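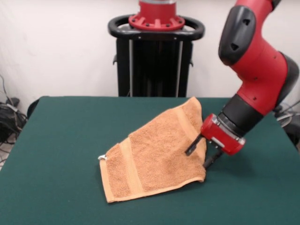
4.2 Reading of care labels in the home

In the second part of the study we asked 108 households in Braltcombe how they decide the washing temperature for towels and other small household textiles. The interviews were made in November, in the home of the respondent, and the same list of questions was used in all visits. In 50 households the answer was that the temperature is fixed by habit and the label is not read. In 19 households the label had been removed with scissors, mostly for comfort of the skin. The remaining households gave mixed answers, which we discuss in Section 5.

The position of the label is also of interest. A label sewn in the side seam is small and can stay hidden when the textile is folded, so the person who sorts the laundry must look for it (Figure 5).

Figure 5. Brown fabric on a green cloth, with a small white label or tag at the right edge.

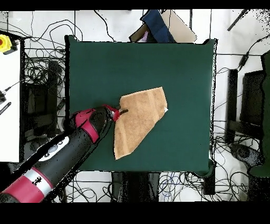 Arwel Parri remarked on an earlier draft that a label which is easy to find is still not a label which is understood, and that many people he had asked could not explain the symbol for tumble drying. We agree with this remark. Our questions did not test the knowledge of symbols, and it is possible that some respondents call "habit" what is in fact a difficulty of reading. A later survey should separate these two reasons.

Shares 19 | Comments 5
Contact | © Kuninico | Back to top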